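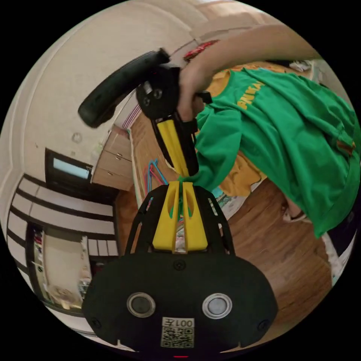 4.3 Failure case: loss of grip on worn garments

Of the 200 bimanual episodes recorded for the Kundia set, 19 were rejected for slip at the fingertips. Nine of these involved a sleeve or cuff held between two grippers while the garment was on a person. Figure 4 shows such a contact: a green cuff is caught between the yellow fingers, and the shirt it belongs to is being worn.

Figure 4. Cuff handling with two hand-held grippers.

The fault has two parts. First, the fingers meet only at their tips, and the contact patch on thin fabric is small. A short pull from the wearer is enough to rotate the cloth about the patch and release it. Second, the recorded finger width stays near zero after release - a closed empty gripper and a closed gripper on a single layer of fabric give almost the same reading. The slip detector from Section 3.2 therefore missed 2 of the nine episodes, which were found later by manual review (B. Nwosu).

A policy trained with the missed episodes continued the motion without the cuff. During replay on the Drumura arm this brought the closed fingertips toward the wrist of the dressing dummy. The run was stopped by hand. We treat this as a safety fault and not as a tracking error, and all later replays used a reduced speed limit near the body. Changes to the fingertip shape were not tested.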